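2025-12-17

Up too early again, and the kitchen still smelled of last night's onions, so I opened the window and stood there in my coat with my coffee like a person waiting for a bus. I meant to write all this down yesterday evening when I got home from Etville, but I sat on the bed to take my boots off and the next thing I knew it was five in the morning and the lamp was on.

So, the visit. I had been promising Dirceu Andrade since May that I would come and see what they are up to at Fellum, and I kept putting it off, partly the bus (two changes, and the second one runs when it feels like it) and partly, if I'm truthful in my own diary, that I was a bit sore about the whole idea. I spent 19 years in the linen room at the Fendusmont. I have opinions about towels. I did not much want to sit on a stool and watch a machine do badly, or worse, do well, a thing I was once told off for doing too slowly.

But Dirceu is a dear, and he met me at the door with a cup of tea already made, far too sweet, and he never once talked down to me. I asked him straight out on the stairs whether the robots could do housework yet. He laughed and said it depended on how big a house I had in mind. Mine would fit inside a teacup, I told him, and he said well then, maybe one drawer of it.

And one drawer is what they were busy with! A little teal box with a drawer in it, set down on a dark floor between tiled walls that reminded me of the good bathroom at the Fendusmont, and two arms, left and right, the way we have two arms. There were rolls of cloth, some creamy beige and some pink, and toys lying here and there the way they do in any house with children in it. I was charmed by the little dog in the wire basket on the back wall, peeping over the rim. I looked at him more than I looked at the robots for the first few minutes, and I think Dirceu noticed.

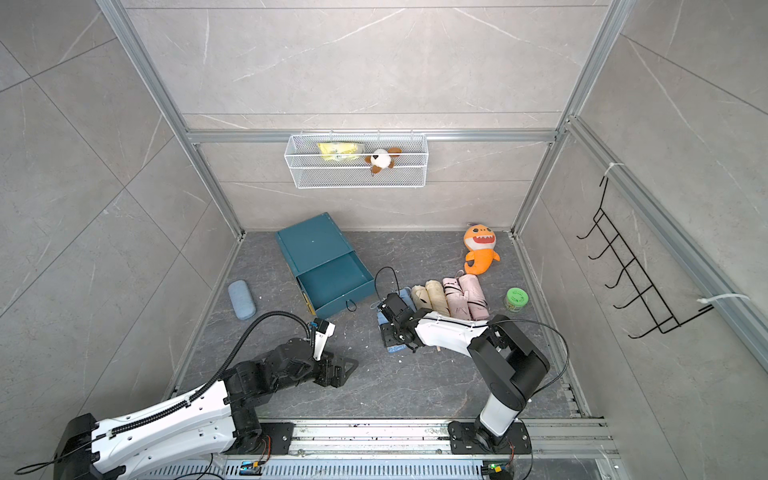 The same drawer again, this time with the beige things in it:

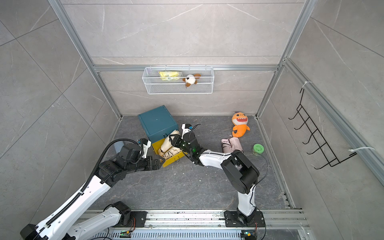
What I thought about it, once I'd had my tea

I'll say this first, that I had the wrong idea of what would be hard. I expected the trouble to be strength, or speed. At the Fendusmont it was always speed. But a piece of cloth is a sly thing. You and I pick up a towel and don't think about it, and all the while our fingers are telling us how thick it is, whether we have one layer or two, whether the corner has folded under. Dirceu says cloth is one of the things they talk about most, because it never lies the same way twice. A cup is the same cup wherever you put it. A rolled cloth is a roll until you squeeze it in the wrong place and then it's something else.

He asked me how I would do it, and I was so pleased to be asked that I went on for a good long while, poor man. I told him you take a roll from underneath, with the loose edge against your palm, and you set it down against its neighbor so they hold each other up. I told him a drawer gets filled from the back, always, and that bunching is what happens when you let go before the thing has touched bottom. The beige cloths in the drawer were rather bunched, with some of them hanging out over the back edge, and I said that at the Fendusmont I'd have been made to take the lot out and start again. He wrote it down in a notebook. I don't know what he'll do with it. I felt like a professor.

Where I come down, for now

Can they do the chores? My answer this morning is that they can have a try at a piece of one, with the drawer where they expect it and somebody like Dirceu sitting close by. He told me himself that he wouldn't leave one alone with his own ironing. It's a long way from there to the linen room on a Sunday in wedding season, with the carts backed up to the elevator and someone shouting for bath mats. I once worked out, from the count sheets, that we put through 2,352 pillowcases in one bad stretch, and I remember Bugti's van coming late with half of them still damp, so that we hung them over the stair rail. I would like to see anything with a gripper cope with that stair rail.

And then I think of my own hands, which are not what they were. Buttons take me longer now. The bottom drawer of my dresser sticks, and I leave it half open so I won't have to fight with it. If there were something that would sit in the corner and put the washing away, even slowly, even a bit bunched, I believe I'd have it. I asked Dirceu what such a thing might cost one day and he wouldn't be drawn, so I told him I'd go to 3,000 and not a penny over, and it would have to be quiet. He said he would pass that along, very solemnly.

I was surprised at how fond I'd gotten of them by the time I left. You watch a person learning to fold and you lean forward on your chair and want to guide their elbow, and I caught myself doing the same, leaning, with my hands out in front of me pinching the air. I must have trained a couple of dozen girls that way. Some were hopeless for a month and then came in one morning and had it.

Other things, before I forget. The bus home was late. I left my gray scarf on the hook by Dirceu's desk and have sent him a message about it. He wants me to come back after the holidays and bring some of my own tea towels, the old thin ones, and I said I would if he lets me make the tea. Must wash them first. Also need: lightbulbs, stamps, something for next door, and a screw for that dresser drawer, if I can find out what size it takes.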